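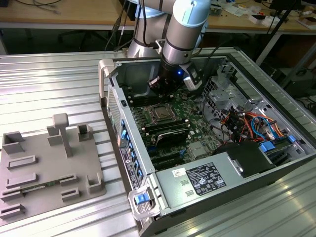 Morkier, Night Shift

The arm stopped at step 90 with its gripper down inside the computer and its blue light on. The log said force limit. I had set the limit myself, in January, and I had set it too high.

I pressed the stop button and called the Stilidov help line. A woman asked for the unit number.

"3679," I said.

"Is your hand in the case?"

"No."

"Keep it out."

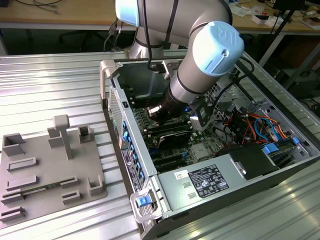

She had me read her the force values from the last run. The first few were under 100. The last one was 200. She was quiet while she typed. I could hear another phone ringing in her office in Sumdale.

"It was pushing on the board," she said. "Did it let go?"

"The screen says it did."

"The screen said that at Brunet too."

I asked what had happened at Brunet. She told me to lock out the power first, and then she would tell me. I hung my tag on the switch and wrote 08/11/2023 on it. Then I sat down on the floor with the phone.

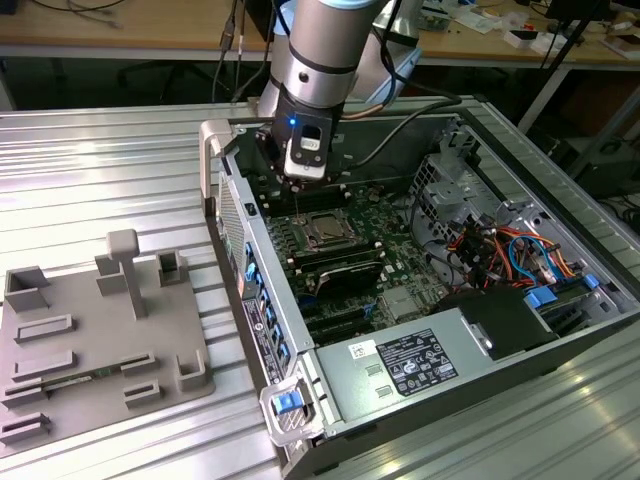
Morning

The day lead read the tag and asked who had changed the limit. I said I had. He handed me the form and a pen, and I filled it in standing up.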